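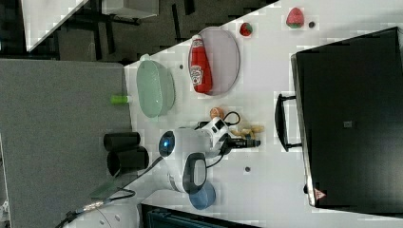
Kartha gripper cable fault

The Kartha gripper cable fault was an intermittent failure in the end-of-arm wiring of a tabletop robot system used at the Desora laboratory in Lallholm. It caused the gripper to lose communication with its controller while the arm was in motion, and in four recorded cases the fingers opened without a command. No injuries were reported. The fault was traced to repeated bending of the gripper cable at a point close to its connector, and was corrected by a change in cable routing and by a revision of the control software.

Background

Kartha is a program for the sorting and handling of household objects by a single robot arm. It was set up by Desora with control software supplied by Deten, a small automation firm. The work is carried out on a white table with toy food and kitchen items, among them a ketchup bottle, a plate, cups and pieces of fruit. A usual task asks the arm to pick up one object and set it down in or on another.

The items differ widely in how they respond to being gripped. A cup keeps its form and must be held at a suitable point on its wall or handle, while a soft item gives way under the fingers and may shift as it is raised. For this reason the software keeps a separate closing force for each object and checks the position of the fingers several times a second during a lift. The check depends on an unbroken signal from the gripper, and it was this signal that failed.

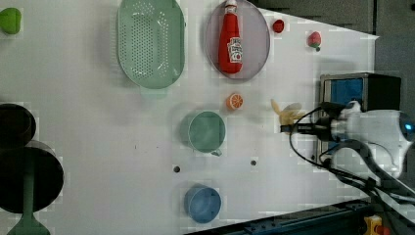 The gripper receives both power and data through cabling that leaves the hand and follows the outside of the arm. Outside cabling is common on research systems. It allows a hand to be changed quickly, but the cable needs enough slack to follow every turn of the wrist, and slack that is too long can catch on the arm or on objects near it. The original setup guide for Kartha gave a minimum length for the loop at the wrist but did not give a maximum, and it did not say how far from the connector the first tie should be placed.

First reports

The first fault was logged in January, when the arm stopped partway through a transfer and the controller reported a lost connection to the hand. The operator restarted the system and the error did not return that day. Similar stops followed over the next weeks. They were at first put down to network delay, as the message shown on the operator's screen was the same for both conditions.

The matter was taken more seriously after a Saturday session in which the fingers opened during a lift and the object fell to the table. Seo-ah Ok, the engineer responsible for the cell, suspended unattended operation that afternoon and asked for a full review of the logs.

Investigation

The review covered 797 transfers. Of these, 289 included a wrist rotation of more than 60 degrees, and every logged loss of connection fell within that group. Zhuoran Li of Deten then repeated the rotation by hand with the motors disabled and a meter attached to the data line. The signal dropped out when the wrist was near the end of its turn and came back when it was returned to the middle.

On removal, the cable showed no damage to its outer jacket. When the jacket was cut open, one data conductor was found to be broken inside its insulation, a short distance behind the connector. The two ends still touched in most positions. The first cable tie had been fastened too near the connector, and nearly all of the bending had been taken up by the same short length of wire.

A second finding concerned the software. After a lost connection, the controller tried to reconnect and ran the normal startup routine for the hand. The first step of that routine was to open the fingers fully. In most of the logged faults the reconnection attempt timed out and the arm simply stopped. In the four cases where it succeeded, the routine ran and the grip was released.
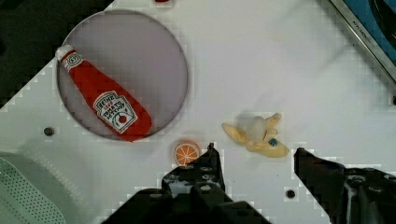 Corrective measures

The cable was replaced with a type rated for continuous flexing. The first tie was moved back along the arm, and a clamp was added to keep movement away from the connector. The setup guide now gives both a minimum and a maximum length for the wrist loop.

Deten changed the startup routine so that the fingers hold their last position after a lost connection. Opening them now requires a confirmation from the operator. The error message was divided in two, so that a fault on the hand can be told apart from a delay on the network.

Operators were also given a short check to perform before each session. With the hand empty and the table area clear of people, the wrist is turned slowly to both limits while the connection status is watched. Any loss of signal, even for a moment, takes the cell out of service until the cable has been inspected.

Unattended operation resumed after the new cable had completed a full series of transfers without a loss of connection – the same series of movements that had been used in the review. The failed cable was kept at Lallholm and is used in operator training.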